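Garkley Blackout Roller Shade: Four Stars and a Sore Thumb

Posted 2026-03-19 in Bedrooms & Sleep

I work nights two weeks out of every month, so I have opinions on window coverings that would bore most people out of the room. I've had blackout curtains that let light pour over the top of the rod. I've had the stick-on paper kind that came down on my head at noon. For one whole summer I had a moving blanket and a box of thumbtacks, and I slept great, but my landlord came by to look at the radiator and gave me a look I still think about.

So in January I finally spent real money and bought the Garkley blackout roller shade for the bedroom. I got the wide one, which covers a window up to six feet across, in a color they call Slate. It's gray. It is a nice gray, though, a little blue in the morning, and it doesn't have the shiny shower-curtain look that so many blackout shades have on the room side. Mine was $132 with shipping, which hurt, and then I found out the side channels are sold separately. More on those in a minute because they're kind of the whole story.

First, the box. It came in a long cardboard tube that had obviously been dropped on one end, but the shade was fine inside (they put thick foam plugs in there, good job Garkley). You get the roller with the fabric already on it, two end brackets, a center support you only need for the widest sizes, a bag of screws and drywall anchors, and a folded sheet of instructions with drawings and almost no words. I like words. The drawing for step four shows a hand holding a bracket at an angle I still can't work out, and there's a little arrow curling around behind it that could mean turn it, flip it, or throw it away.

Putting it up took me most of an afternoon. Some of that was my fault. I have old plaster walls, and the anchors in the bag are meant for drywall, so I had to stop and go buy different ones. I also measured the inside of the window at the top and nowhere else, and my window, it seems, is wider at the bottom than at the top, like a lampshade. Measure in three places! The instructions do tell you this. It's one of the few sentences in there.

The brackets themselves are solid. They're steel with a plastic cap that snaps over so you don't see the screws, and the cap is where the sore thumb comes in. You have to press it on hard enough that you're sure it's going to crack, and then you press harder. Once it's on, it is never coming off again without a screwdriver and some language. I'd put the caps on last, after you've lived with the shade a week and you're sure it hangs level.

My neighbor Andri Zaugg came over to hold the other end while I clicked the roller in, and I really would not try that part alone with the wide size. It isn't heavy exactly, but it's long and it wants to swing. Andri has the Panberg shade in his own place, the one everyone seems to have, and he spent the entire time telling me what he'd paid for it. It was less than mine. Thank you, Andri.

Now the good part. The fabric is terrific. I held it up against a lamp before hanging it and got nothing through at all, no pinholes, no glow around the weave. It has a coated back and a soft woven front, and it came off the roll without any creases, where my last shade had a fold across the middle that never dropped out. It doesn't smell either. I left the window open the first day anyway, out of habit, because the stick-on ones used to make the whole room smell like a new pool toy.

It pulls down smooth and stays where you leave it. There's no cord on this model, just a bottom bar you grab. I like that for the look, and my sister likes it because of her toddler, who would hang off a cord like a bell ringer. You tug down a little to release it and then guide it up. Don't let go. I let go once, and it went up like a window shade in a cartoon and scared the cat so badly she moved into the bathtub.
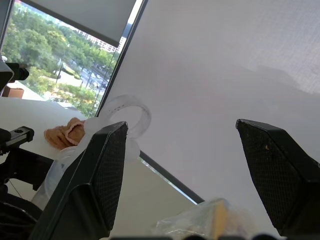

Can you wash the fabric if it gets a mark on it?

Spot cleaning only: a damp cloth with a drop of dish soap, wiped gently and left pulled down until it dries. I got coffee on mine in the second week and it came out fine, but I wouldn't scrub at the coated side, and I wouldn't roll it up damp.

Okay, the side channels. Any roller shade mounted inside a window has a gap down each side, because the brackets take up space and the fabric has to be narrower than the opening. On the Garkley the gap is small, smaller than on my old one, but at ten in the morning on a sunny day it's a bright stripe of light down both sides of the bed. If you're just trying to sleep in until eight on your day off, you won't care. If you're trying to go to bed when everyone else is having breakfast, it's like someone propped two fluorescent tubes in the corner.

The channels fix this. They're U-shaped strips that stick or screw to the sides of the window, and the edge of the fabric runs inside them. They work really well. With the channels on, I couldn't see my hand in front of my face at lunchtime, and I mean that, I tried it. But they're extra, they come in one length that you have to cut down yourself with a hacksaw, and they only come in white. My shade is gray and my trim is a kind of old cream color, so now I've got three shades of not-matching going on. And the adhesive strip on the back is weak. One side let go after nine days. I used the screws after that and it's been fine.

I don't understand why these aren't in the box. If you call a thing blackout, it should black out! Put the price up a little and throw them in. I wrote to Garkley to say so and got a polite reply from a person named Torquil Guthrie in customer service, who said he'd pass it along, and who also sent me a free replacement for one of the plastic caps, which I had by then cracked. So full points for service. He answered the next morning and he'd clearly read what I wrote, down to the bit about the cat.

How does it stack up against the others? I've had my hands on a few at this point.

The Panberg (Andri's) is cheaper and easier to put up, with brackets that just click onto a rail. The fabric is thinner, though, and you can see a faint glow through it in direct sun. For a living room or an office I'd buy the Panberg and spend the difference on dinner. For a bedroom that faces east, no.

The Kuusk one is beautiful. It has a linen-look front and a wooden bottom bar, and my sister has it in her guest room. It's also the noisiest shade I have ever used. There's a ratchet in the roller that goes tk-tk-tk-tk all the way down, and if one person in the house is asleep already, they won't be for long. It costs a good bit more than the Garkley, too, and the channels are extra there as well.

Then there's the Hiduvby, which I bought years ago for my first apartment and which I only mention so that you won't buy it. The spring gave up within a few months and after that it would only go down. I ended up rolling it by hand and holding it with a clothespin.

A few smaller things about the Garkley, in no order. The bottom bar is nicely weighted, so it doesn't flap when the window's open, but if you get a real breeze it will knock against the sill. I stuck a couple of felt dots on it, the kind you put under chair legs, and that was the end of that. The fabric does collect cat hair on the room side. A lint roller takes care of it. The edges haven't frayed so far, even where they run in the channels, and I was worried about that, so I'll come back and update this if it changes.

The tension was too strong out of the box. You can adjust it with a slot on the end of the roller, and the instructions show this with another one of those mystery arrows. Turn it a little at a time and try the shade between each turn. I went too far the other way at first and had a shade that just sort of sighed and stayed at half mast.

It's also made the room warmer, which I wasn't expecting to notice. I have one of those big leaky old windows and there used to be a cold draft right across my pillow. With the shade down and the channels on, the draft is mostly gone. I'm not going to claim it did anything to my heating bill, since I haven't looked, and I'm a little afraid to look. But I've stopped sleeping in a hat.

Would I buy it again? I would, yes, and I've been eyeing the smaller size for the bathroom. I'd order the channels at the same time so I only paid shipping once, I'd skip the adhesive, and I'd buy my own plaster anchors before I started and not halfway through with one bracket dangling. I'm taking off one star for the channels being extra and the instructions being a puzzle. If they ever make the channels in gray I'll give it back.

If you've got the motorized version I'd love to hear how loud it is, and whether the remote works from bed. Leave me a comment, just don't expect an answer before four in the afternoon.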